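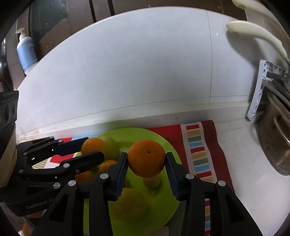
Minding the cost of the motors came up before the agenda did. A member who had read the draft budget asked whether the group should be spending on a second pair of grippers at all when the first pair still slips on small fruit, and said the finger pads should be sorted out first. It was agreed to take this under item 3.

Minutes of the Patton Shared Workshop, gripper build group
Jun 26, 2025
Present: 7 members. Apologies: two.

1. Minutes of the last meeting
Accepted with one correction. The bench power supply was returned to the Campbell room, not to the store.

2. Money
Balance stands at $2,803 before the orders listed below. The bearing order came in at $79 with shipping. The refund for the wrong length screws has not arrived. The member who placed the order will write to the supplier again and copy the group list.

3. Finger pads
Long discussion. The ribbed pads hold an orange well if both sides touch near the middle of the fruit. Lemons are harder because of the pointed ends, and small ones roll out when the pads close low down. Three suggestions were made:
Softer pads, same shape.
Same material, deeper ribs.
Leave the pads alone and slow the closing speed over the last part of the travel.
The third costs nothing and will be tried first. If lemons are still dropping by the next meeting, a set of softer pads will be cast. One member thought the ribs should run the other way and was asked to bring a drawing.
On the point raised at the start, the second pair of grippers is put off until the pads are settled. Agreed without a vote.

4. Linkage and pivot screws
The screws on the test unit have worked loose twice. Thread lock was used the first time but probably too little of it. It was agreed to clean the threads, redo them, and mark each screw head with paint pen so any turning shows. The openings in the linkage arms can stay as they are. A proposal to make them larger to save weight was not supported – the arms already flex more than people would like when the grip is tight.

5. Two grippers working over one plate
With both units reaching for the same plate the arms get in each other's way, mostly when the fruit is bunched together. For now the rule is that one gripper lifts and the other waits until the first is clear. The person writing the task list will put this in at the top. There was a question about whether a wider plate would help. It might, but people do not eat off wide plates at home, and the group would like the thing to work with ordinary kitchen items. No change.

6. Cluveck software
The new Cluveck build reads the finger position properly but loses its zero after a restart. Until this is fixed, close the fingers fully by hand before switching on. Logs from the last kitchen session have been copied to the shared drive: 62 attempts, not yet sorted into good and bad. Two members will go through them. Please stop renaming the folders.

7. Clorkeo board
The Clorkeo motor board runs hot after long use – around 20 minutes was too vague a figure for some, so the next test will be timed. A small fan was offered from someone's parts bin and accepted. The case will need a slot cut in the side. If the board still gets hot with the fan on, the current limit will be lowered.

8. Kitchen use
Rinse fruit before and after. Wipe the counter down, and keep grease and tools off it. Food used for testing goes home with whoever brought it or into the compost. Cables are not to run past the sink.

9. Open evening
The workshop would like something to show in November. The group will offer a fruit-sorting table if the pads and the zero problem are both dealt with by then. Decision held over.

10. Any other business
The small hex driver is missing from the red roll. The label maker needs tape. A request for a second key to the Campbell room was passed to the workshop office.

Actions
Slower closing speed, test with lemons – software pair
Redo and mark pivot screws – build pair
Sort kitchen logs – two members as above
Fan and case slot – hardware
Chase screw refund – buyer
Drawing of alternate ribs – for next meeting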